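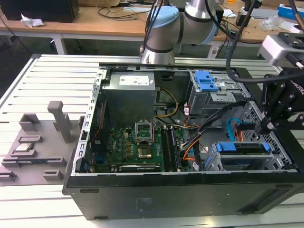
Fig. 1. Workbench with the PC open on its side, CPU and RAM module in the fixture tray on the left.

**Can it do the shop job yet? Final report, draft 2**
Tharun Poojary, 29 Jan 2024

Question from the proposal: can a robot arm do the boring part of a repair shop's day. We picked desktop PC work because Studico (refurb shop in Toledo) let us see their job sheets. 286 sheets. Most of them are the same few chores — drive, memory, CPU, close it up, next.

**What we tested**

Drive, RAM, CPU. One tower model only. Screws and side panel done by hand, so not counted. 23 runs on the drive task. RAM and CPU got less time than planned, see Problems.

Drive first becuase it's the easiest to hold. The blue caddy gives the fingers something stiff to grab, and the bay sits near the side of the case where there is room for the gripper. 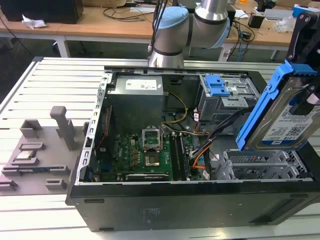 Getting the angle right took most of our two weeks. If the caddy is tilted even a little it jams on the bay and the arm just keeps pushing until the force limit stops it. A person wiggles it. We had to write the wiggle, and it's slow. Cables are the other thing — a person moves them with the back of a hand without thinking, our program has no idea they exist.

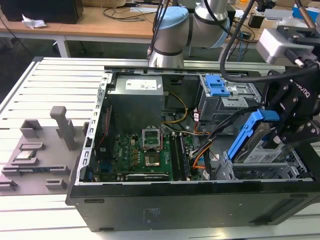 Fig. 3. Gripper on the drive caddy, lower right of the case.

**Problems**

- fixture tray had to be reprinted, lost days
- RAM slots: alignment ok, pressing force not tuned yet
- CPU socket lever not attempted, always opened by hand before a run
- budget: spent all 1,550 dollars, no spare parts left

**So, yet?**

For one known tower, one part, a person nearby: sort of. For a shop where every PC that comes in is different, no. I would not leave it alone with a customer's drive.

To do in February: second tower model, RAM force, ask Studico for thier times per job so we can compare properly.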